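Kultwood Supper Club: Your Questions

Hi, I'm Silvana Arruda, and I run the Kultwood supper club out of a rented room behind the old Momine bakery. I get the same emails over and over, so I've put my answers on one page. Last updated 24 Sep 2022.

How do I get a seat?

Email me! I open bookings at the start of each month and I answer in the order the messages come in. We had 494 people on the mailing list when I last looked, so please don't wait until the night before (I've had to turn away some very nice people that way and I hate doing it).

How big are the tables?

Each one seats six. If you come as a pair you'll be sharing, and that's half the fun. If you're a group of four, tell me and I'll keep you together.

What kind of food is it?

Whatever I'm excited about that month. I lean toward noodles, dumplings, pickles and slow-cooked things, with a big pot of rice somewhere in the middle. In May we did a whole evening of cold noodles and I'm still getting messages asking for the sesame one. The recipe's coming, I promise!

Can you handle allergies?

Mostly, yes. Nuts and shellfish are easy for me to leave out if you tell me a week ahead. Sesame and soy are a lot harder, because they're in nearly everything I cook, and I'd rather say no than have you sit there eating plain rice.

Do I need to bring anything?

Just drinks, if you want something other than tea or water. Plates, bowls, glasses and chopsticks are on me.

I like the dark wooden chopsticks best. They're thin, they're light, and they pick up a slippery noodle far better than the shiny plastic kind I grew up with.
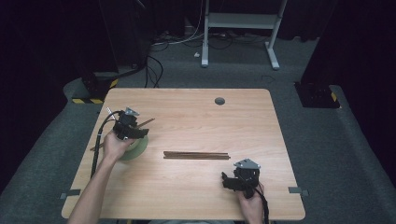 I'm hopeless with chopsticks. Is that a problem?

Not even a little. I keep forks in the drawer by the sink and you can grab one without asking. My brother-in-law has been coming since the first dinner and he's a fork man to this day.

Where do I park?

There's a lot behind Jafri Hardware that's free after they close. Don't use the spaces by the loading door, they do tow.

Do you do private parties?

Sometimes! Kovberg Hall lets me use their kitchen for bigger events, but I need plenty of notice and a deposit. Send me a date and a rough headcount and I'll write back with a price.

What if I have to cancel?

Let me know four days ahead and I'll move your seat to another month.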